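Chapter 8
Recording Long Pieces: Drones, Loops and Slow Change

Before you start this chapter you should be able to set a recording level, place two microphones in a stereo pair, and make a simple edit between two takes. If the material on edits in Chapter 2 is still shaky, go back to it now. Long pieces are hard on bad edits.

8.1 What this chapter covers

Most of the recording practice taught in the first half of this book assumes a song. A song has a beginning, a few sections and an end, and it is usually over in less than five minutes. The listener gets a new event every few seconds. If one bar is dull, the next one comes along quickly.

Ambient and drone music works on a different scale. A single chord may be held for several minutes. A loop may come around dozens of times before anything is added to it. Small faults that would pass without notice in a song become the main thing you hear. A faint hum from a power supply, a click at a loop point, or a room that sounds different after lunch can spoil an hour of work.

This chapter deals with four matters: planning the length of a piece, making a sustained sound, building and joining loops, and keeping the sound of a session steady from start to finish. Mixing is left for Chapter 9.

The examples come mostly from one recording, a piece called Peltby, made by the guitarist and organist Teodoro Soriano. It was released on the small Moltel label as one side of a cassette, and the session notes are used with his permission. You don't need to have heard the piece to follow the chapter, but it helps.

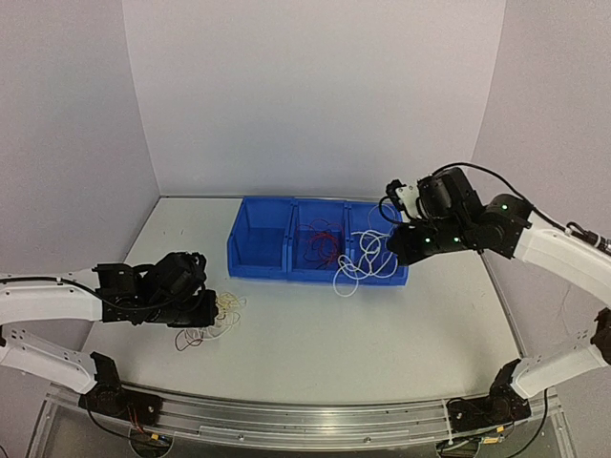

How long should a drone piece be?

Long enough for the slowest change in it to be heard from start to finish. If you have planned a filter sweep that takes six minutes, the piece has to run for more than six minutes, and it needs some time on either side so that the listener can hear where the sound started and where it ended up. Work out your slowest change first and set the length from that.

8.2 Planning on paper

Soriano planned Peltby on a sheet of graph paper with time along the bottom and pitch up the side. Each held note was a horizontal line. Where two notes overlapped, he wrote the interval between them in pencil. The finished sheet had few marks on it, and he has said that his first version had far too many.

A paper plan does a few useful jobs. It shows where the piece is thick and where it is thin. It shows which notes have to be recorded at the same time and which can be added later. It also gives you something to look at while you play, which matters when you are holding one note for four minutes and have begun to lose track of where you are.

Your plan need not be drawn to scale, though most people find that easier. Write the start and stop time of each note beside its line. Mark any change of tone colour along the line itself, at the point where it should begin. Leave the volume out for now. Volume is better decided by ear once the parts are recorded.

A common mistake at this stage is to put every change at an even distance from the last. A piece with something new every two minutes soon starts to feel like a timetable. Let some sections run on and allow two changes to fall close together at least once.

8.3 Choosing a sustained source

Any sound that can be held can be used as a drone. The usual sources are these.

Reed organs and harmoniums. The pitch is steady if the air pressure is steady. Pumping by foot produces a slow rise and fall in volume, and many players like it. If you don't, record in shorter lengths and join them.

Bowed strings. Each change of bow makes a small gap or accent. Two players changing bows at different times will cover for one another. One player can do the same thing by recording the part twice.

Electric guitar with feedback or an electronic bow. The note will hold for as long as you want, but it may jump to a higher harmonic without warning. Keep recording when it does. You can decide afterwards if the jump belongs in the piece.

Synthesizers. These give the steadiest pitch and the least movement. Detune one oscillator slightly against another so that the sound beats slowly. Older analogue models drift in pitch as they warm up, so turn them on well before the session and check the tuning again between takes.

For Peltby, the main source was a Zariņš reed organ with 2 working stops. Several of the lower reeds were slow to speak. Soriano held those keys down before each take began and trimmed the start of the recording afterwards. The same method is good for any instrument with an untidy attack.

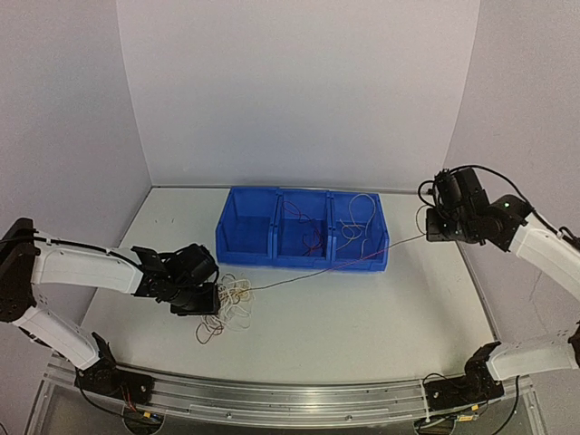 Whatever source you choose, record more of it than the plan calls for. If the plan shows a note lasting three minutes, play it for four. The extra minute gives you material for crossfades and lets you move the note earlier or later without playing it again. It also gives the sound time to settle. The first twenty seconds of a held note are often the least even part of it, and you will be glad to be able to throw them away.

8.4 Loops and joins

A loop is a length of recording that repeats. In dance music the loop point normally falls on a beat, and the beat hides the join. A drone has no beat, so the join has to be hidden in some other way.

The standard method is the long crossfade. Take a passage and copy it to a second track so that the end of the first copy overlaps the start of the second. Fade one down while the other comes up. With percussive material a crossfade may be a few thousandths of a second. With a drone it can be ten or twenty seconds, and longer is usually safer.

Use an equal power fade when the two passages are different performances. Use an equal gain fade when they are close copies of one another and their waveforms line up. The wrong choice shows up as a dip or a swell in the middle of the join. Listen to the join on headphones, then listen again on speakers from the far side of the room. A swell that is hard to pick up close to the speakers can be quite plain from a distance.

Loops of unequal length are also worth trying. If one loop lasts 8 seconds and another lasts 9, they will start together only once every 72 seconds. Add a third loop of a different length and the pattern takes longer still to come around. Eno and others built whole albums on this idea using tape. It is easier now, as you can change the length of a loop without a razor blade.

8.5 Keeping the session steady

The notes for Peltby record that the organ parts were made at Flelthorpe, in a former chapel with oil heating. The furnace could be heard on the first three takes. It was turned off for the rest of the session, the building cooled down, and the organ went slightly sharp against the earlier takes. All three were dropped and played again.

Write down the room temperature at the start of each take. Mark the microphone positions on the floor with tape. Note the position of every knob on the preamp. If the work carries on into a second day, record a short test note and compare it with one from the day before prior to playing anything else.

Exercises

1. Draw a plan for a piece lasting 9 minutes and using no more than four held notes. Include one change that takes at least 2 minutes to complete.

2. Record a single note on any sustained instrument for two minutes. Make a loop from it with a crossfade of ten seconds. Make a second loop from the same recording with a crossfade of one second, and describe the difference.

3. Play two loops of unequal length together for five minutes. Write down the time of each point where they seem to line up, and check your times against the arithmetic.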